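Ticket 269: Hot water goes cold after a few minutes, first-floor kitchen
Site: Paltstead
Opened by: Tanko Edet
Status: waiting on reporter

Hello all, and sorry for the long message, but I thought it better to put everything down in one go than to have you chase me for bits of it. The hot tap in the first-floor kitchen runs lovely and warm to begin with, and then after a few minutes it drops to stone cold and stays that way until the tap has been shut for a good while. I first noticed it doing the mugs after lunch. The heater under the sink is the Milimus one that went in last November, and the little display shows E5 when the water goes cold.

I've tried turning it off at the wall and on again, which I know is the first thing you'll ask! It clears the code, and then we're back where we started by the second washing-up bowl. The tap in the ground-floor cloakroom is on its own heater and has been fine all along.

Reply from Yakubu Effiong, 14th May

Thank you, Tanko, that's a really helpful write-up and please don't apologise for the length of it. E5 on those heaters is a low flow warning. The unit thinks too little water is coming through and shuts the element down to protect itself, so I'd look at the water side before we start blaming the heater.

Could you have a go at these when you get a quiet moment:

Check the isolating valve on the cold feed. The slot in the screw should run in line with the pipe.
Unscrew the end of the tap spout and look at the mesh inside. If it's furred up, leave it in a cup of vinegar overnight.
Tell me what the temperature is set to. It ought to be 55, and I have known people wind it right up in the winter and forget.

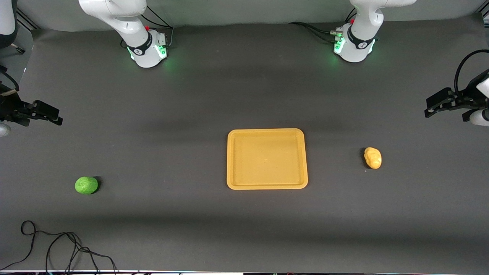 Tanko Edet

Right, I've been through the list. The valve was only half open, so well spotted there. I turned it until the slot lined up and the flow is a good deal stronger. The mesh was in a dreadful state, all white and crusty, and it's sitting in vinegar as I type (the whole kitchen smells like a chip shop, but we'll live). The temperature was on 60 and I've put it back down to 55.

With the mesh off, I ran the hot tap for 4 minutes and it stayed warm the whole time, with no code. I don't want to speak too soon, mind you, as it has fooled me before.

Yakubu Effiong

That does sound promising! Pop the mesh back on tomorrow once you've given it a good rinse, and run the tap again for 10 minutes. If E5 comes back, leave it showing and drop me a line here, and I'll ask Okeke to bring a new inlet filter on their next visit. I'll keep the ticket open until I hear from you.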